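Workshop > Robots > Hand checks > Vida, right hand
3 comments | 5 shares

Post-fault checklist, glove and thumb

I wrote this up after Vida's thumb stalled halfway through a grip and dropped a cabbage on my shoe (the fault log says 19 stalls since the last glove change, yikes!). Run it before you clear the fault, please.

[ ] E-stop pressed and tested. OK, clicks like it should.
[ ] Arm parked clear of the shelf. OK.
[ ] Glove cuff not riding up into the wrist joint. Watch this one, the knit loves to bunch up!
[ ] Thumb opening free of lint and thread. FAIL. I pulled out a nasty little wad of black fuzz. 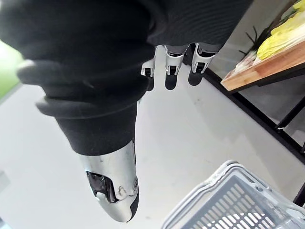 Item 4: gloved hand over the floor, metal thumb with its side opening.

[ ] Fingertips move freely, 10 open-and-close cycles. OK, but the middle one squeaks a bit.
[ ] Thumb motor current under 500 mA at rest. OK now.
[ ] Basket moved out of reach before power-up. Still to do, I'm terrible about this.

Comments: I've asked Jesetti for a glove with a tighter weave, and until it gets here I'm doing the lint check every 5 hours of run time. Don't lift anything from Luscombe's glass shelf with this hand yet!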